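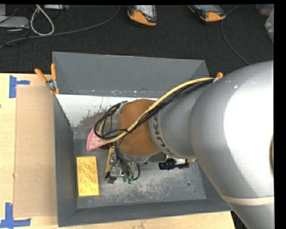 Seung-woo Ok wrote under my last post that I was being unfair to bin picking papers in general and to the Histmont one in particular, that a success rate of 91 per cent on objects the arm had never been trained on is a good result by any standard, and would I please say what number would satisfy me. Fair enough. I replied a bit sharply at the time, and I've since read the paper twice more and had a go at part of it, so I'll try to answer properly.

First, what the method claims. Histmont (I'm using the name for both the software and the paper, as the authors do) learns where to grasp from the arm's own attempts. It looks into the bin, scores a lot of possible grasps, tries the best one, and the outcome goes back in as a label. No hand-marked pictures, no models of the parts. None of this is new and the authors don't say it is. What they say is new is how few attempts it needs: 60 per object set, where the older Zistbridge approach wanted thousands.

That is a big claim. If it holds up I'll be pleased, because the attempts are what cost you. Anybody who has sat next to an arm while it pokes at the contents of a bin knows how slow an afternoon that is, and how much of it goes on untangling hoses and putting things back.

So, the 91. It comes from 218 test grasps. Fine, that's more than many papers bother with. But those grasps are spread over 8 object sets, and the table only gives the average. That leaves fewer than 30 grasps per set, if they were shared out evenly, and the text doesn't say they were. A method that never misses a block and struggles badly with anything awkward could give you much the same headline as one that is decent at everything. I'd want the second one. I can't tell from the table which I'm being offered.

Then there's what counts as a success. Section four says "object lifted clear of the bin floor". It doesn't say held for how long, or carried anywhere, or put down where it was meant to go. I've watched plenty of grasps that were lifted clear of the floor and were back on the floor a moment later. Ouazzani, the benchmark most people compare against, asks for the object to be moved across and released on the far side. The paper quotes Ouazzani scores for Zistbridge in the same column as its own scores, under the same heading, with the difference in rules mentioned in a footnote. I don't think anyone was trying to pull a fast one. I do think a reviewer should have sent it back.

My other grumble is about how full the bin is. The reset procedure has a person place the objects "in a scattered arrangement", which I read as a handful of things with floor showing between them. A block lying flat with space round it is a kind thing to ask a gripper to pick up. Pile the same objects on top of each other, or shove them up against a sloping wall, and you have a different problem. The walls are where my own attempts always went wrong. One finger wants to be exactly where the wall is, the planner refuses, and the arm goes off and picks something easier. If the test ends before only the awkward ones are left, the score never finds out.

Now the part where I did some work. The authors have put their grasp scorer up with the trained weights, and credit to them, it ran on the second try. I haven't got their arm, so I fed it old depth images I'd kept from the Jodau trials in February, where I know which grasps held and which didn't. It ranked the good ones above the bad ones more often than my own scorer did. I was a little annoyed by that! On objects out in the open it was clearly better. Near the walls it was about as good as mine, meaning poor, and it was very sure of itself while being wrong, with some of its highest scores going to grasps that had failed.

Old images from another set-up are not a fair test, and I'm not going to put a percentage on it. Different camera, different gripper, different lighting. Treat it as a hint.

To answer Seung-woo, then: there isn't a number. I'd take 80 with a table for each object set and a rule that says the thing has to arrive somewhere. I'd also like to see the learning curve from more than one starting seed, as 60 attempts is few enough for a lucky run to matter a good deal, and the plot in the paper has a single line on it with no shading.

I've written to the authors asking for the grasp-by-grasp log. If they send it and the misses turn out to be spread evenly, I'll say so here and take back the paragraph about averages. The one about the footnote stays.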